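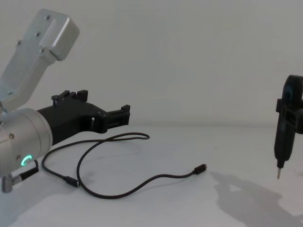 Loose cable on a white tabletop, how do you all keep yours tidy?

Asked by Miroslava Procházka, 5th August

Hello everyone! I have a plain white table in my workroom in Ferthorpe, and I love how clean it looks right up until a black cable gets left lying across it. I coil it, I turn my back, and there it is again, sprawled out. I'd rather not drill into the top. Any ideas that won't leave marks?

2 answers

Hou
Oh, I feel this one! White tops show everything, don't they. I use the soft hook-and-loop straps, the kind on a roll, and cut a piece as long as my hand. Make big easy loops, never tight ones, and strap them in the middle. Then I hang the coil from a stick-on hook under the table edge (wipe the spot with rubbing alcohol first and leave the hook alone overnight before you put any weight on it). Mine has stayed up since last September, and the roll was over 100 inches, so I've been giving pieces away to everybody.

Anbridge2813
get a box with a lid. works for me

Miroslava Procházka
Thank you both! Ordering the straps tonight, and I may try the box too.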